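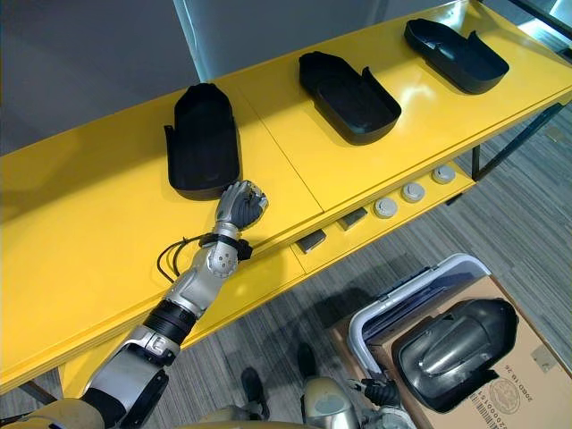 How far should people stay back while a two-armed robot is loading parts?
Outside full arm reach plus one big step, on every side, until the arms are parked and the stop is latched. Tape the line on the floor so no one has to guess.

Thu 21 June
trarthorpe_nights
ok pulled that off our draft sheet. want holes poked in it before it goes up. rest of the draft: one person holds the stop, does nothing else. no reaching in for a dropped part. 2 people min in the room. speed cap stays on for anything new

illik44
one big step is not a number. whose step?? our old sheet at Zolteck said "a safe distance" and everyone read it diffrently. measure it, write it down

trarthorpe_nights
fair. will measure. other thing is hands near a surface, I want a slow zone there, fingers get bent when the height is a bit off and then
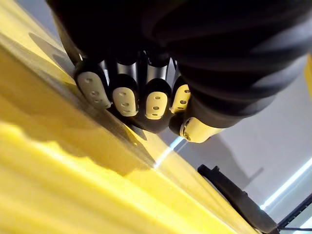 you're down for days waiting on a finger. so slow zone for the last bit of travel, no exceptions

mazandarani_b
disagree on no exceptions. you'll double cycle time and people will just switch it off. make it slow for the first 7 runs of a new layout then review

illik44
7 clean runs proves nothing imo. we had 263 logged before one went bad in August. keep it slow

mazandarani_b
and how many of those 263 did slow mode save. anyway your call. add something about cables and boxes on the floor tho, thats what people trip on

trarthorpe_nights
adding it, going in like this

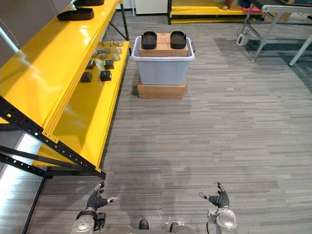

Who is allowed to restart after a stop?
Only the person holding the stop, after they walk the floor area and say "clear" out loud. Remote restart is off.

illik44
better. still want the distance in there

mazandarani_b
fine w/ the restart one. slow zone I'm still a no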